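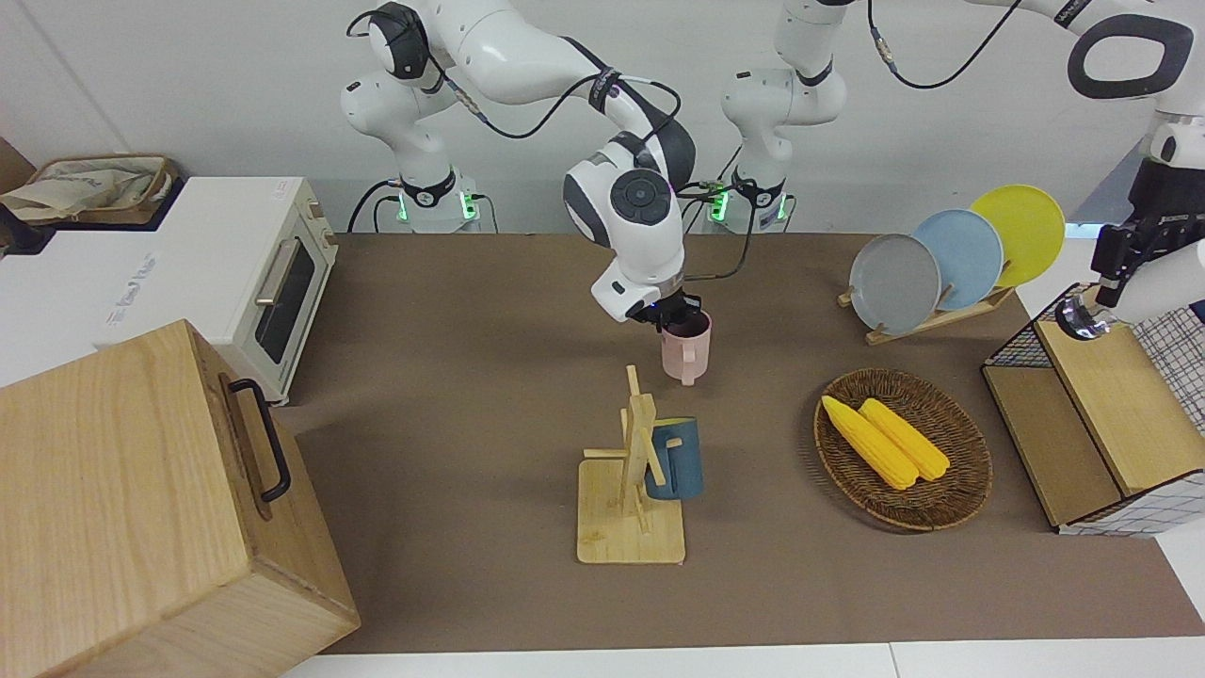
From: Margit Blomqvist
To: Diltorside Sourdough and Home Baking list
Date: 17 August 2020
Subject: Re: Rye starter gone sluggish (and a flour question)

Hi all,

I've been meaning to answer this since the weekend, but we had a houseful and then I had to deal with the dishwasher, so my apologies to Kawaguchi for leaving the question hanging. Quoting the bits I can help with:

> My rye starter used to double in five hours and now it barely
> gets a third of the way up the jar before it gives up. I feed it
> the same as always, equal weights flour and water, once a day.
> The only thing I've changed is the flour, I switched to the
> Fista whole rye when the shop ran out of my usual. It smells
> sharp, a bit like nail polish remover. Should I throw it out
> and start over?

Please don't throw it out! That smell almost always means hungry. Mine did the very same thing in June when we had that run of sticky nights, and I moped about it for a week before I thought to look at the thermometer in the kitchen. A starter that's happy with one feeding a day in March will burn through its dinner by lunchtime in August. So what you've got may be a starter that rises and falls while you're at work, and by the time you look at it it's flat and cross.

Try this for three or four days. Keep back just a spoonful of the old stuff (I mean it, a spoonful, the rest can go in pancakes), and give it a much bigger meal, say five times its weight in flour and the same in water. Feed morning and night. Put a rubber band around the jar at the level where it starts so you can tell if it's been up and come back down, because it leaves a smeary tide line on the glass. That rubber band taught me more than any of my books did.

> Also, does anybody else find the Fista drinks more water? My
> dough came out like modeling clay.

Yes, yes, yes. I bought two bags of it in the spring and my first loaf could have propped a door open. It's milled pretty coarse and the bran just keeps on soaking. I now let the flour and water sit for a good half hour before I add anything else, and then I look at it again and nearly always end up splashing in more. For my everyday loaf I used to use 540 grams of water and I've crept up by 35 grams since I changed over, and I might go higher yet. I do that part by feel, wet hands, no extra flour on the counter no matter how much you want to.

And a stiff starter rises slower than a runny one, so if you've kept to equal weights with a thirstier flour, you've been making it stiffer without meaning to. That could be half your trouble right there. Loosen it up until it's like thick oatmeal and see if it perks up.

> Last thing. I have an old bread pan from my aunt with a lid, it
> says Trirkico on the bottom. Is it safe to preheat it empty?

I don't know that one, sorry. Mine is a plain lidded pan from a yard sale and I preheat it all the time, but it's heavy old cast iron and I wouldn't promise anything for yours. If it has any kind of coating I'd leave it cold, put the dough in with a piece of parchment, and give it ten extra minutes with the lid on. I did a side by side of cold pan and hot pan last winter and my husband couldn't tell which was which (the hot one had slightly better ears, but you had to go looking). Maybe somebody else on the list has the same pan? There was a long thread on lidded pans years back, it may still be in the archive under "Dutch ovens."

While I'm here, a question of my own. I've been baking since 2000 and I still can't get a caraway rye to slice without crumbling unless I wait two full days. One day and it gums up the knife, and the bottom third goes to bits. I've tried baking it longer and I've tried letting it cool in the oven with the door propped open. The second one helped the crust and did nothing for the crumb. I scald about a quarter of the rye with boiling water the night before, and then it's starter, salt, caraway, a spoonful of molasses, and the rest of the flour. No yeast. Is it the scald? Should it be more, or less? My grandmother's sliced thin as you like and she never wrote down a thing, so I'm working from memory and a lot of stubbornness.

Oh, and for whoever asked about drying starter for the mail: spread it really thin on parchment, let it dry a couple of days out of the sun, and crumble it into an envelope. Mine woke up fine after eight months in a drawer, though it took three feedings before it did anything worth looking at. I have plenty if anybody wants some, just write me off list with your address.

Kawaguchi, let us know how the rubber band goes!

Margit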